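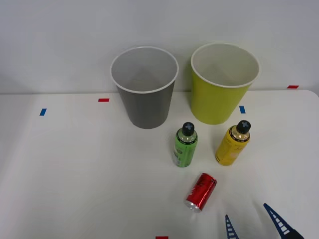 カーンゲート、9月

4. 作業台の準備と最初の把持

この章では、Piltanoハンドキットをアームに取り付けた後、机の上の物をつかめるようにするまでの手順を扱います。付属の冊子では「開梱後すぐに使えます」の一文で済まされている部分です。当方では、すぐには使えませんでした。以下は販売元Mazandaraniの冊子を元に、手元で確かめた内容へ書き直したものです。冊子と食い違う箇所は、その旨を書いてあります。

4.1 用意するもの

・取り付けと配線を終えたハンド(第3章)
・制御ソフトZellonachを入れたPC
・白など無地の天板の机
・色付きテープ(赤と青)
・つかませる物。紙コップ、小型のペットボトル、アルミ缶など、形の違うものを混ぜる

注記:冊子は付属の樹脂ブロックで試すよう勧めています。ブロックは角が立っていて指にぴたりと合うので、だいたい成功します。それで安心して先へ進むと、丸い物で必ず手が止まります。最初から普段扱う物で試してください。

4.2 天板に印を付ける

1. アームの電源を切り、非常停止ボタンを押し込んでおく。
2. 天板の奥の縁に沿って赤いテープを貼る。手前側にも一枚貼り、前後の範囲が分かるようにする。
3. 物を置く範囲の左右に青いテープを貼る。
4. テープの端を爪でこすって浮きをなくす。
5. 天板を上から軽く押し、ぐらつきがないことを確かめる。

注記:Zellonachには「自動領域認識」という機能があり、カタログではテープは不要とされています。机を動かさないかぎりは、たしかに不要かもしれません。机を動かさない現場を筆者は知りません。テープなら、ずれたかどうかを人の目で確かめられます。

4.3 物を置く

1. 背の高い紙コップを奥に立てる。
2. ボトルをコップの手前に立てる。コップとの間は、開いた指が入るだけ空ける。
3. 缶を手前に寝かせる。机の縁と平行にせず、斜めに向ける。
4. 右奥側の缶を最初の対象に選ぶ。

斜めに置く理由は単純で、縁と平行な缶がつかめても、手首の角度が正しく計算されているかどうかは分からないからです。冊子の図はどれも缶がきれいに横を向いています。見栄えはよいのですが、試験としては甘いと思います。

注意:ボトルに中身を入れたまま使う場合は、キャップを締め直してから置くこと。コップは空で使うこと。

4.4 開き幅と速度を設定する

1. Zellonachの「ハンド」画面を開き、原点復帰を実行する。
2. 指が全開になった時点で、位置の値を控える。手元の個体では1,829だった。冊子の記載は1,694で、販売元に問い合わせたところ「個体差の範囲」との返事だった。この差を個体差と呼んでよいかどうかは、各自で判断されたい。
3. 控えた値を「全開位置」の欄に入力する。冊子の値をそのまま写さないこと。
4. 閉じ速度を300に設定する。出荷時の設定は800で、空の缶にはまず速すぎる。
5. 保存して、指を一度開閉させる。

注意:出荷時の速度のまま缶をつかませると、胴がへこむことがあります。へこんだ缶は次から転がり方が変わるため、試験に使わないでください。「やさしい把持」モードを選んでも速度の欄は書き換わりません。モード名だけを信用しないこと。

4.5 最初の把持

1. 指を開いたまま、缶の手前でいったん止める。
2. 左右の指の間に缶の胴が収まる向きか、横から目で確かめる。
3. ゆっくり下ろし、胴の中ほどを挟む。
4. 真上へ少しだけ持ち上げ、そこで止める。
5. 缶が指の間で回らなければ、ボトルのキャップの横あたりまで上げる。

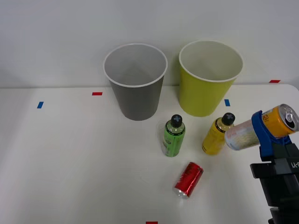

最終更新日:2018年1月5日

6. 横へ動かす前に、ボトルとの間隔を見る。缶の端は指より外へ張り出しているので、ハンドだけを見ていると距離を読み違える。
7. 元の場所へ戻し、天板に触れてから指を開く。

注意:動作中は机の上に手を入れないこと。缶が落ちそうになっても、受け止めようとしないでください。

6の手順は、当初この章にありませんでした。Zellonachの干渉チェックが面倒を見てくれるはずだったからです。ところが干渉チェックが計算に入れるのはアームとハンドの外形までで、つかんだ物の長さは別の画面で手入力しないかぎり無視されます。冊子では巻末の表の脚注に、小さく触れられているだけです。

4.6 繰り返し試験

1. 缶を元の向きに近い角度で置き直し、4.5を繰り返す。
2. 失敗した回は、位置ずれ、滑り、接触のどれかに分けて記録する。
3. 対象を別の缶に替え、同じ速度のまま繰り返す。
4. 缶で安定したら、ボトル、紙コップの順に進む。
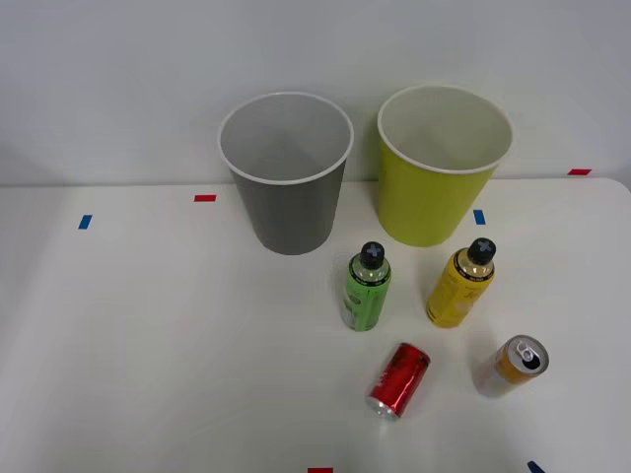
置き直しは毎回、手で行ってください。位置決め用の治具に頼ると、成功率は見かけ上よくなります。Mazandaraniが公表している成功率がどのような置き方で測られたものか、資料には書かれていません。問い合わせへの回答もまだ届いていないので、本書ではその数字を載せません。

紙コップについては、口の近くを挟む方法と、底に近い細い部分を挟む方法の両方を試しました。口の近くは縁の巻きがあるぶん形が崩れにくいものの、指が隣のコップに当たりやすくなります。並べて立てる場合は、間隔を広めに取ってください。冊子の「コップにも対応」という記述には、間隔の条件が抜けています。

4.7 うまくいかないとき

指が缶の手前で空振りする
→ 全開位置の値が冊子のままになっていないか確認する。次に天板のテープを見て、机がずれていないか確かめる。

持ち上げると缶が傾く
→ 挟む位置が端に寄っている。胴の中ほどへ直す。速度や力を上げて押さえ込もうとしないこと。

ボトルを挟むと倒れる
→ 左右の指が同時に触れていない。ハンドの中心を合わせ直す。「自動中心合わせ」はオンにしても、手元では違いを確認できなかった。

ソフトを再起動したら速度が戻っている
→ 既知の不具合。販売元は次の版で直すと言っている。それまでは起動のたびに4.4の4を行う。

次章では、置き場所を指定して物を移す手順に進みます。4.6で缶が安定しないうちは進まないでください。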